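Notes from the training room
by Korkor Agbeko

Dragica has been nagging me for a newsletter piece about the robot since the summer, so before she comes down the corridor again, here goes.

For anyone who hasn't been up to our floor at Gravau, we now have a console in the far room and the Raltier arms next door, and the big change is that the arms can do part of the stitching themselves. Not on patients, I should say straight away! We practise on pads and tissue, and a trainer sits at the console with a foot over the pedal the whole time. Someone sets the line, the arms put in a stitch, and you either let them carry on or you take over.

I was dead against it. I taught suturing by hand for years and I liked the noise of it, everybody chatting and swearing and dropping needles. With the arms running, people go very quiet and stare at the screen. Léonie Coste said on her first morning that it felt like watching somebody else park your car, and I've pinched that line for every induction since. What you see on the screen is mostly thread and knots, and you do get oddly fond of a tidy row. 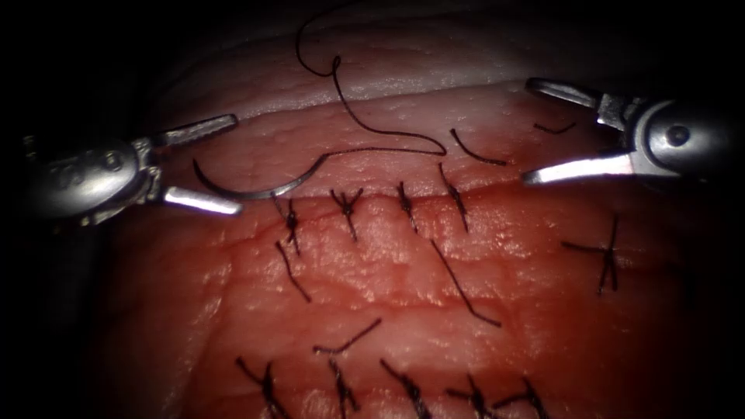
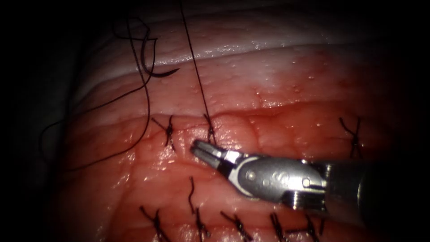 My own day is completely different now. I used to spend the afternoons leaning over shoulders (and paying for it with my back), and these days I sit with Afshin Mousavi and go through the recordings knot by knot. We got through 273 stitches last month, and he has a spreadsheet for them with colours I still don't understand. Too loose, too close to the edge, tails too long – that sort of thing. It's slower than it sounds and we argue a lot, mainly over tails.

The trainees have mixed feelings and I don't blame them. Faustine Vidal asked me outright whether she was learning a skill she'd never be asked to use. I said she still has to do her 100 by hand before she goes anywhere near the console, and that you can't tell a bad stitch on a screen until you've made plenty of your own. She wasn't wholly convinced. We've agreed to keep the hand benches open every morning, which was her idea and a good one.

The new rota starts in January, with console sessions cut to 90 minutes after all the complaints about sore eyes. If you want a slot, put your name on the sheet by the kettle, and please write it so that I can read it.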